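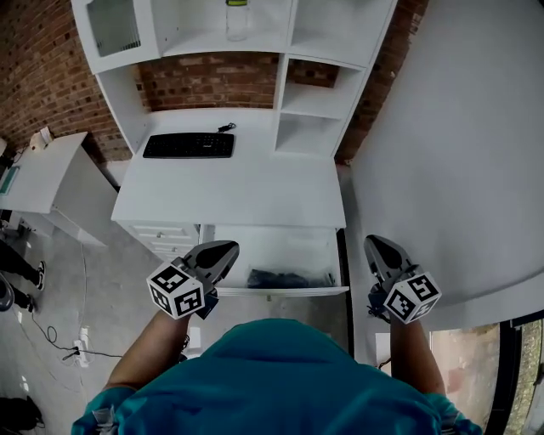
The White Desk, Before Anyone Gets Sentimental

A keyboard, an open drawer, and a jar with a green lid keeping watch from the top shelf. The dark thing in the drawer has not been claimed.

About this gallery

Renata Ulloa wants the furniture out of the back office by 9/24/20, and there are a lot of opinions. The desk is listed at $35. The brick wall stays with the building, though two people have already inquired.

The hutch

Open compartments all the way up, with the bricks showing through between the shelves. I spent a whole January believing that an open back would make me tidy. What it did was let pencils escape to the floor, where they joined the pencils from the year before.

The cubbies on the right

Empty, two of them, one above the other. They used to hold the Sakora catalogs, then the Lernier catalogs, then a stapler that had given up. Seven minutes of work to clear, after 18 months of planning.

The drawer

Shallow. Good for envelopes, rulers and anything you never want to find in a hurry. It will not take a coffee mug, and I would ask the buyer to trust me on this.

The neighbor

The second white piece, over on the left with the curved front edge, is a separate listing at $25. Sutanto has first refusal. If Sutanto refuses, Bulus has second, and after that it goes to whoever brings a van and a friend with a good back.

Pickup is by the side door. Bring your own blankets.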